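### 3.2 Match load and squad rotation before the season

The second part of our study looks at how clubs in the Finari regional league used friendly matches to prepare their players. We collected the team sheets of 11 clubs for the whole preparation period, which starts in June. In total the sheets give 309 players and 3,875 entries, where one entry means one player in one half of one match.

Most clubs changed many players at half time. Zulham was the clearest case: the coach fielded two separate teams in each of the first three friendlies, and only the goalkeeper stayed on the field. Jemal followed the opposite plan and kept the same back four in all 6 matches. Both clubs explained to us that the result of a friendly was of small importance for them, but the players we interviewed did not always agree with this view.

We define rotation as the share of starting players who did not start the previous match. This measure is simple and it has a weakness - it does not separate a planned change from a change caused by injury. When the club gave us a reason for the change, we recorded it in a second column and repeated the analysis without the injured players. The order of the clubs remained the same.
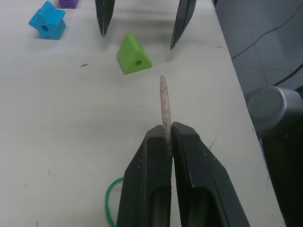

**Figure 4.** Thin pale stick held upright between two black gripper fingers, over a white tabletop.

Matches arranged at short notice need a separate comment. Tura replaced one opponent only a day before the match, and its team sheet was written by hand after the final whistle. We kept this match in the data, but the substitution times are missing, so it enters Table 5 only with the starting players.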